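ホーム 作業ノート 装置メモ 見学・公開日 お問い合わせ

当サイトでは閲覧状況の把握のためにクッキーを使用しています。設定はいつでも変更できます。[同意する] [設定を見る]

作業ノート　2024年1月15日
公開日の準備と当日の記録(双腕セル、部品並べのデモ)

朝からよく冷えて、実験室の暖房が効いてくるまで手袋をしたままケーブルをさばいていました。本番が終わって片づけもだいたい済み、いまお茶を淹れてこれを書いています。忘れないうちにと思うと、どうしても長くなります。読む人は適当に飛ばしてください。

今日の公開日は、7月の会に続いて二回目です。前回は見学の方に立ちっぱなしで待っていただく時間が長く、あとの感想にも「動くまでが長い」と書かれてしまったので、今回は最初からそこを直すつもりで準備していました。定員は40人、三組に分けて、一組の持ち時間は30分。受付と控えの場所は隣のゼミ室、デモはいつもの奥のセルです。申し込みはずいぶん早くに埋まりました。ありがたいことです。

見せるものは、年末に相談したとおり「青い部品を紙の上の輪郭に合わせて並べる」作業にしました。Geltoraのほうの組立デモも候補に挙がっていたのですが、あちらは何をしているところなのか、説明なしではまず伝わりません。紙に形が印刷してあって、そこに同じ形のものを持っていくというのは、小さいお子さんでも一目でわかります。置く場所がずれれば、ずれたこともわかる。見る側にとってはそこが楽しいらしく、今日もいちばん声が上がったのは、やはり部品が輪郭に近づいていくときでした。

準備のメモ。

台紙は新しく刷り直しました。第3版です。前の版は線が太くて、遠くからは見やすいのですが、位置合わせの確認をするときに線のどちら側を基準にするのかで毎回もめます。今回は仕切りの線をうんと薄く、部品の輪郭だけ黒くはっきり出すようにしました。これは正解だったと思います。ただし仕切り線は後ろの列の方にはまず見えていません。口で「いま左上の区画です」と言っても通じないことがあり、三組目からは「歯車のあるほう」と言い換えました。次回の台本にはその言い方で書いておきます。

背景は黒い布。窓からの光を切るためと、見る方の目が机の上に集まるようにという二つの理由で、朝いちばんに吊りました。アイロンをかける時間がなくて少ししわが残りましたが、認識には影響なし。それより、布を吊る金具がひとつ緩んでいて、二組目の前に端が下がってきたのには冷や汗をかきました。金具は外して道具箱の赤い袋に入れてあります。使わないでください。

立ち上げ手順は前回と同じですが、念のため書いておきます。主電源、制御機、左腕、右腕の順。原点出しのあいだは机に物を置かない。Mollisの画面で両腕の表示がそろってから台紙を敷き、部品を置くのはいちばん最後です。今朝は私が気がせいて先に台紙を敷いてしまい、結局はがして敷き直しました。急いでいるときほどこういうことをします。反省。

作業の割り振りは、つまんで運ぶのが左腕のグリッパ、右腕は多指ハンド。右のハンドは今回、待ちの姿勢を長くとってあります。両方をいっぺんに動かすと、どちらを見ればいいのか迷う方が多いというのが、7月の感想にあったためです。左が運んでいるあいだ、右は紙に触らず少し高いところで待つ。地味ですが、このほうがずっと見やすいと、見学に慣れていそうな年配の方から褒めていただきました。うれしかったので書いておきます。

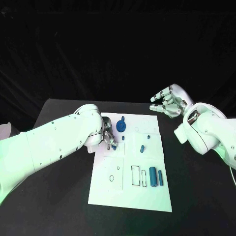 左腕が小さい部品を持って左上の区画へ。右のハンドは紙の上で待機。

部品のことも少し。歯車の形をした円盤は中心に短い軸が立っていて、今日のお客さんにはこれが断然人気でした。「あれも持てるの」と何度も聞かれます。細いほうの部品は、正直なところ見た目が地味なので最初は減らそうかと考えていたのです。でも、太い円柱と細い棒を隣り合わせにして、その横に幅の広い輪郭と狭い輪郭があると、お客さんのほうから「ああ、太いのがこっちで細いのがあっちだ」と言い出してくださる。こちらが説明する前に答えが返ってくるのは気持ちのいいものです。残しておいてよかった。

斜めに寝た円柱については、毎回かならず「あれは倒れているけれど大丈夫ですか」と心配されます。姿勢がばらついていてもつかめるかどうかという話をするのにちょうどいい入口になるので、次回もそういう置き方をひとつ混ぜておきたいと思います。台本に一行足すこと。

各組の記録。

一組目。はじめの一回でつかみそこね。指先が部品の頭を軽く押して、ころんと転がりました。私は青くなったのですが、お客さんは笑って拍手までしてくださって、二回目で持ち上がったときには前列の子が立ち上がって喜んでくれました。失敗の原因は高さの設定で、昨夜の調整値を保存しないまま落としていたようです。休憩中に入れ直し。以後は同じ症状なし。

二組目。動きは安定。ただ、先ほどの布の件で開始が遅れたので、質問の時間を削ることになってしまいました。聞きたそうにしていらした方が何人もあって、申し訳なかったです。終わってから廊下でだいぶ話し込みました。町工場にお勤めという方から、円い部品より板ものはどうなのかと聞かれ、答えに詰まりました。板は机にぴったり寝てしまうとグリッパの指が入りません。やってみたい課題ではあります。

三組目。いちばん落ち着いてできました。速度を少し上げてみたのですが、これは好みが分かれるところで、大人の方は速いほうがよく、お子さんはゆっくりのほうがよく見ているようでした。非常停止の実演もこの組でだけやりました。赤いボタンを押すと両腕がぴたりと止まる。それだけのことなのに、たいへん受けました。次は全部の組でやりましょう。復帰の手順が長いので、最後に持ってくるのがよいと思います。

よく出た質問と、そのときの返事を覚えているかぎり。

部品の場所はどうやって知るのか。カメラで見ています、と答えて、そのあと画面のほうへご案内しました。ただ、画面が壁ぎわにあるため、案内するたびに人の流れがそこで詰まります。モニタはもう一台、入口側に出したほうがいい。

右の手は人の手に似ているが、左はどうして違うのか。これは答えるのが楽しい質問でした。小さいものをつまんで決まった場所へ持っていくだけなら、指の少ないほうが扱いやすい。形のいろいろなものを包むように持つなら、指が多いほうが助かる。箸とてのひらの話をしたらうなずいてくださったので、しばらくこのたとえでいきます。

値段はいくらか。毎回聞かれますが、毎回うまく答えられません。

仕上げに、帰りがけの感想用紙の集計を手伝ってもらいながら、夕方は床の養生テープをはがしました。床のテープは粘着の弱いほうを使ったつもりが、通路側だけ強いほうだったらしく、跡が残っています。明日、中性洗剤で拭きます。気づいた人がいても、溶剤は使わないでおいてください。床材が傷みます。

積み残し。

・高さの調整値を起動時に自動で読み込むようにする。Cundonikの設定ファイルに書く場所があるはず。
・布の吊り金具を買い替える。予備も。
・台紙の原版は共有棚の103番の引き出しへ。刷るときは拡大縮小なしで。前に一度、縮んだまま刷って半日悩みました。
・右腕の細い白いケーブル、動作範囲にはかかっていないが、垂れ具合が気になる。結束の位置を見直す。
・Azevedoから借りている照明は今週中に返却。箱は作業台の下。
・見学の導線。控え室からセルまでの曲がり角に案内の札がほしい。

手伝ってくださったみなさん、寒いなか朝早くからありがとうございました。差し入れのみかんがまだ箱に半分残っています。ゼミ室の棚の上です。どうぞ持って帰ってください。

コメント(4件)

三組目で見学しました。家に帰ってから子どもが積み木と紙でまねをして遊んでいます。輪郭を鉛筆でなぞって、片手はずっと上で待たせているのがおかしくて。また開かれるときは伺います。

廊下で板の話をした者です。長々とお引き止めしてすみませんでした。薄い板は、机の縁から少しはみ出させておくとつかみやすいかもしれません。うちでは人がそうやって取っています。

→ 書いた者です。なるほど、縁を使うのですね。次の調整日に試してみます。ありがとうございます。

台紙の原版、引き出しに見当たりませんでした。印刷室に置いたままではないでしょうか。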